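From: Graziella Piras
To: gripper-users
Subject: Re: Zarketti vs. Latidden fingers on thin parts

Bello Akande wrote:
> Does the Latidden still stall on flat metal
> parts? Ours did at 9 N, on a matte table.

Not at 9 N, no. We are comparing it on keys, two small sets on gloss black, red tag to the left arm and green tag to the right.

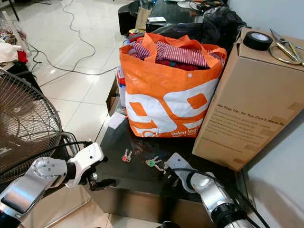
Cagliari, December

Logs so far cover 197 grasps out of a planned 1,000. Two open points:

Wrist camera exposure drifts over the glossy top – I have locked it for now.

The Pendex controller drops the force reading on fast closes. Ayman Abdelaziz has the trace. Bello, which firmware were you on?

Graziella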